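Clothing swap results and changes for spring

The April swap at the Trelska Street hall was our largest so far. We took in 1,377 items over the two days before the swap and 872 of them went home with someone new. Last year the intake was 698, so the sorting tables were under a fair bit of pressure by mid-morning.

Children's wear and winter coats went first, as they usually do. Work trousers in larger sizes were also gone early, and several people asked whether we could set some aside for the afternoon. We will try that next time. Women's shoes moved slowly and most were still on the racks at closing.

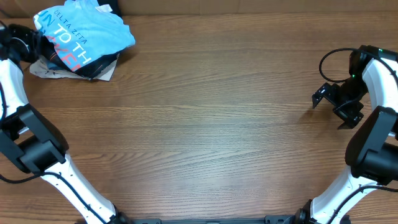
T-shirts remain the hardest thing to place. We receive far more than we can put out, and anything printed for a fun run, a club or a workplace tends to stay in the bin. From the next swap we will accept up to five t-shirts per household. Plain ones in good condition are welcome, and so are school sports shirts in current colours.

Items left over were divided between the Wosska op shop and the rag collection. Wosska has asked us not to send anything with a broken zip or missing buttons, so please check these at home before you drop off. If you can't do the repair yourself, Na-rae Ham runs a mending table in the side room during drop-off hours. She can replace buttons and take up hems while you wait. Zips need to be left with her overnight.

A few other changes to note. Drop-off will be at the rear door, next to the bike racks, and the front entrance will be kept clear for prams and wheelchairs. Bags must be labelled with the size range. We can no longer take pillows, doonas or underwear, even if unopened. Tokens from April are still valid and can be used for anything on the racks, including coats.

We are short of coat hangers. If you have spare wooden or heavy plastic ones, leave them in the tub inside the rear door. Wire hangers bend under the coats and we have plenty of them already.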